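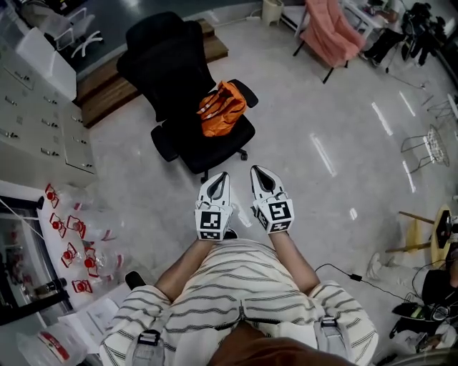 Posted by Wang

Call for participants: putting a shared office back in order

Wednesday, February 27, 2019

Tasorora is looking for 18 people to take part in a study of how a shared office gets tidied when nobody has been told how. I run the study, and I should say at the start that I doubt most of what gets written about tidy workplaces. Vendors keep telling us that an orderly room makes people faster, calmer and kinder to each other. I have read a fair amount of the material behind those claims, and much of it comes down to asking people how they feel right after somebody has cleaned up for them.

We would like to look at something smaller. You walk into a working office with a bag left on a chair seat, bottles lying on a table, a blanket over another chair, loose paper and a filing cabinet with a lot of little drawers. What do you move first? What do you leave alone? When do you decide you are done?

What the sessions involve

Each session takes place in our office in the Orov building. You will be asked to get the room ready for the next people who need it, and that is all the instruction you get. There is no floor plan to copy. Some participants will probably push the chairs in and call it finished, and others will want to go through the cabinet. Either one is fine with us.

After that you sit down for a short interview. We will ask why the bottles ended up where they did, whether the bag looked like something you were allowed to touch, and what you made of the wire stools. Please don't prepare answers. "I didn't think about it" is a perfectly good reply and I suspect it will be the most common one.

You will come in twice during the study. On the second visit half of the group gets a printed copy of the Derkum method, a room-order system that assigns every item a home, a neighbor and a return time. I have my doubts about Derkum. It reads well, and its diagrams are nice, but I can't find the part where it deals with an item that belongs to a person who isn't in the room. A crumpled bag on an office chair is a problem of that kind. You are welcome to come away thinking the method is wonderful. Tell us so in the interview and it will go in the report in your own words.

Who we are looking for

Adults who have shared a workspace at some point, paid or unpaid. Offices, workshops, school staff rooms and library back rooms all count.

People who think of themselves as messy are especially welcome. Our last call brought in a long line of people with label makers at home, and it told us very little.

You should be comfortable rolling office chairs, bending to reach things under a table and walking past a raised step near the back wall. The floor has a shiny finish, so wear shoes you trust. If any of this is difficult for you, write to us anyway and say what would have to change. The interview can also be done alone.

Please don't apply if you sell storage furniture, work as a professional organizer or have been trained in Derkum. We have nothing against you, but we would be studying your training.

Pay and costs

Everyone who completes a visit is paid for that visit, including people who decide after ten minutes that the room is good enough. We don't pay more for a better-looking result. Local bus fare is refunded if you bring the ticket. We can't cover parking, and the lot behind Orov is not worth fighting over.

What we will and won't claim

With 18 people we can't show that one way of tidying is better than another, and I won't sign a report that says we have. The budget for the whole project is $3,422. At that price you get careful notes and some good questions for whoever comes next. If you have seen posters promising that a clear desk will change your working life, this is a different sort of project, and you may find it a letdown.

Your name will not appear in anything we publish. You can stop at any point, and you can ask us to throw out your interview afterward.

How to apply

Send a short note to Tasorora, attention Wang, at the Orov front desk, or leave one in the tray there. Tell us what kind of space you shared, and one thing in it that never got put away. Two or three sentences will do. No résumé, no photos of your desk, and please don't tell us your personality type.

Include the days you can't come. We will write back to everyone, including those we can't fit in, and visits will be booked in the order the notes arrive.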